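Workshop > Tips > Hosting and Setup

Setting Up a Desk for a Gripper Demonstration: Notes from the Cirner Open Day

Reading time: 3 minutes
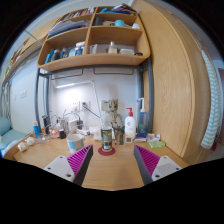
Bottle on a coaster, between the fingers. Mug to the left, pump bottle farther right.

Cirner held its spring open day in April. The program listed hand-held gripper work on ordinary household surfaces, with visitors allowed to try the tool at a desk, a sink and a shelf. These tips come from the desk station. They apply to anyone hosting a similar session at home, at a school or in a shared workshop.

Choosing the desk

A desk in daily use is a better test than a cleared bench. Toiletries, chargers, pens and mugs differ in height, weight and stiffness, and they stand close together. Leave most of them where they are. Remove medicines, blades and anything with a name or address on it before visitors arrive.

A desk under a shelf has less headroom than it seems. Try the tallest lift once by hand before the session. If the tool touches the shelf or the lamp, move the object toward the front of the desk.

Placing the first object

Start with a plastic bottle. It has straight sides and tolerates a poor grip. Put it in the middle of the desk and set a coaster under it. The coaster marks the return position, so the next visitor starts from the same place, and it protects the wood when the bottle comes down hard.

Tighten the cap. Fill the bottle to one third or less for beginners. A full bottle needs more squeeze and tends to swing when lifted near the top.

Keep 2 inches clear on each side of the bottle for the fingers. Mugs are the usual obstruction. Turn the handle away from the approach side.

Fingers and pads

Ribbed pads bend around a curved surface, and they pick up dust and soap film quickly. Wipe them with a damp cloth every 10 lifts and dry them before the next one. Soap residue is the most common cause of slipping at a desk like this one. Dish soap and warm water are enough; the Cirner staff advised against alcohol on soft pads.

Check the screws on the mounting plates at the start of the day and again at noon. A loose plate shows up as one finger arriving before the other.

Cables

Cables cost more time than any other item on the desk. Loops catch on the finger tips, and a pulled adapter can take a mug with it. Push chargers back toward the wall and tie the slack with a hook-and-loop strap. Unplug whatever is not needed. If a cable must stay, route it along the rear edge and tape it down in two places.

Small and soft items

Save sponges, soap and thin cartons for the second round. Soft items need a wide, slow close. Flat packages are hard to pick up from above - slide them to the desk edge and grip the overhanging part. Pump bottles should be locked first, with the head turned down if the design allows it.

Lighting

Use a lamp fixed under the shelf where there is one. It lights the work from behind and above and leaves the hands free. Switch it on 15 minutes ahead if it is an older tube. Avoid a second lamp aimed at the front of a clear bottle; the glare makes the sides hard to judge.

Running the session

Allow each visitor three lifts. The Ilomier guide used at the open day, sheet 772, gives the same order for each: close, lift, hold, return, open. Say the step out loud before doing it. The Benkirane sheet adds a pause after closing - useful for children, unnecessary for adults.

At the end, put the objects back, release the cable straps and wash the coaster. Store the tool with the fingers open so the pads keep their shape.

The sink station is covered in a separate page.

Contact | Copyright Nendska Workshop Pages | Back to top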